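Stuvstead Community Kitchen and Household Store
Progress report to the Belar fund
April 2, 2018
Prepared by Fidelina Condori

Summary of the period

In this period we continued the sorting of donated kitchen goods and we opened the lending shelf for the families who move into the Stuvstead apartments. The main work is going according to the plan which you approved in August. Two points are behind the plan, the labels and the second sink, and I explain them in this report.

Donations received

We received 52 boxes of household goods. Most of them came from private homes, and 15 came from the closing of the Soylu restaurant, which gave us its pots, trays and serving tools. The restaurant boxes were heavier than we expected and they took more time, but the quality of the steel pots is very good. One of the private boxes contained a cookbook from 1931 with notes in pencil. It is not useful for the lending shelf, so Katherine Bermúdez has offered it to the town library and we wait for the answer.

Sorting

Each box is emptied into a bin on the sorting table. The person at the table takes out one article at a time and decides if it goes to the shelf, to repair or to recycling. Glass and knives are removed before the box is emptied. This rule is new. We made it after a small cut in the first month, and we did not have an accident after that.

The mixed utensils are still the slowest part. Pots can be sorted by size and plates by color, but the small tools come all together – spoons, peelers, whisks, things for which I do not know the English name. In the first weeks we tried to sort them directly into the drawers and the drawers became full of doubles. Now the small tools stay in the bin until there is a full set for one household, and only then they go to a drawer. 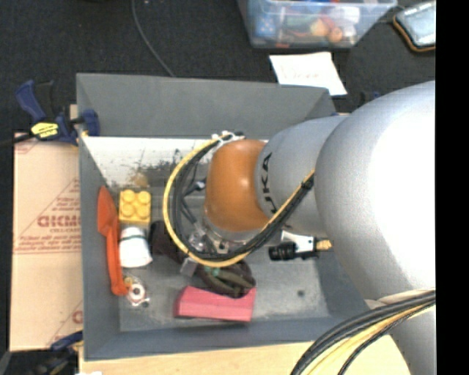
Spatulas are the article that we have in excess. For this reason we ask donors, in the new leaflet, to send can openers and measuring cups instead. The leaflet was printed by Budalance at a reduced price and the invoice is in the annex.

The bins themselves are in use every day and the inside gets scratched and dusty, so they are now washed at the end of each week. I did not put money for new bins in the budget and at the moment I do not ask for it.

Delays

The labels for the shelves arrived with the wrong glue and they fall down when the kitchen is warm. The supplier will replace them without cost. The second sink is not installed. The plumber found that the drain pipe is too narrow, and we need the permission of the building owner before he can continue. I have written to the owner two times.

Next steps

Until the next report we want to finish 50 household sets, including pots, plates and small tools. Katherine will prepare the list of families together with the housing office. I will send the costs of the drain pipe separately, as soon as I have the offer in writing.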